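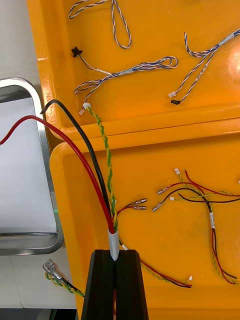

A reader in Hadside wrote in to ask why anyone would keep finished harnesses in trays when a pegboard with hooks costs less and takes up no bench. Fair question, and the last post skipped it.

I used hooks until July. Short harnesses hang fine. Anything with a branch does not, because the branches find each other. Lift one off and the spade terminals catch in the twisted pair of the next, and then there are two harnesses to inspect. Trays stop most of that. The orange ones have a raised rim between them, which keeps the red and black power harnesses away from the blue and white ones. They came from Pinel with the second order of wire and I have not found a better use for them.

How they go in matters more than the tray does. My current rules:

Power harnesses lie flat, one layer, terminals all toward the same end. Spade terminals get bent if anything is stacked on them, and a bent spade goes onto its tab at an angle and works loose later.

Blue and white pairs can overlap a little. They are light and the loops open up again when lifted.

Pick up by the taped section, never by a connector. The small white housings hold the crimps well enough in normal use, but they were not made to carry the weight of the whole bundle, and a half-seated crimp will back out without showing it from the front.

Labels go on before the harness goes in the tray. I have tried it the other way and ended up tracing green and yellow pairs with a meter for an evening.

On lengths: I cut the thick red and black at 720 mm and trim at fitting. The green and yellow pair is twisted first and cut second, as twisting shortens it and I got tired of guessing by how much. The branch for the spades is 92 mm from the end of the tape. It used to be 75, which reached the tabs on the Bastow supply but left no slack for getting a thumb in behind.

The Mosoti board needs the same harness with one connector swapped, so those get a second wrap of label and their own tray. I mixed them once. The housings fit both headers and the pin order is different.

Still to sort out is the lid problem. Dust gets into the open housings over a week or two, and the trays stack badly when full. I have a sheet of clear plastic to cut down and will post the dimensions once one fits.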